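3.2 The table and the things on it

I did most of this build at home, on weekends, with Palesa Mthembu coming by whenever the wrist needed two people to hold it together. Our arm (we call it Dirka, and the code that runs it is Plindach) had only ever picked up printed blocks before August, and blocks are kind to you. They don't crinkle, and they don't roll. So for this set of trials I went through the kitchen and the desk drawers and put out whatever would fit in reach!

The cloth is teal because our first one was white, and the depth sensor hated it. The divider at the back keeps my bookshelf out of the picture, which saved us a lot of false detections. We ran 230 trials on this table, moving things by hand between runs, and kept every one of them, even the silly ones.

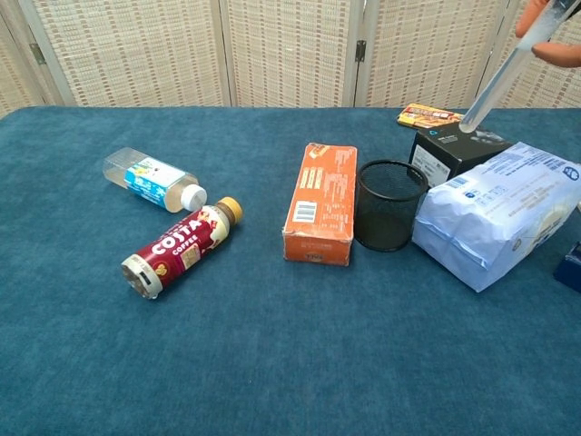
Figure 3. The cluttered table, with the fingers holding a translucent plastic tube near the black box.

Boxes were the easy part, as you'd guess. The bottles lying on their sides gave us more grief. A clear bottle lets the cloth show through, so Plindach kept guessing its edges wrong, while the Costa Coffee bottle next to it, with that dark red and cream wrapper, was found nearly every time. The wipes were the worst (all that wrinkled, shiny film!), and I ended up lowering the grip force just for them. Palesa wanted to try the mesh pen holder from the rim only, and I think she was right, though we didn't have enough runs to say so firmly. The grip settings we used for each item are in Section 3.3.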